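Finger pads are cheap, and shops treat them that way. I think that's a mistake. At Stunham we look after one set of hand-held grippers, and I now believe the pads should be changed on a count, before anyone complains.

We used to wait. An operator would say the grip felt off, and Spyros Vasilakis would take the fingers apart and find one pad worn more than the other. By then we had some 816 cycles recorded with a tool that closed crooked. 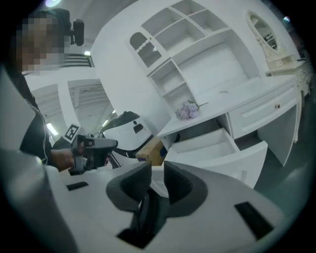 Drawers and knobs are hard on the fingers because the load comes in sideways. The hinge takes it first. We check the hinge for play at the start of every shift, then close the fingers fully and look at the gap. It takes 2 minutes.

Tetari's service sheet says to replace pads at 3168 cycles. I'd cut that to 1633 and write the date on the housing in marker. People object to the cost of the pads. They should add up what the lost recordings cost us in June.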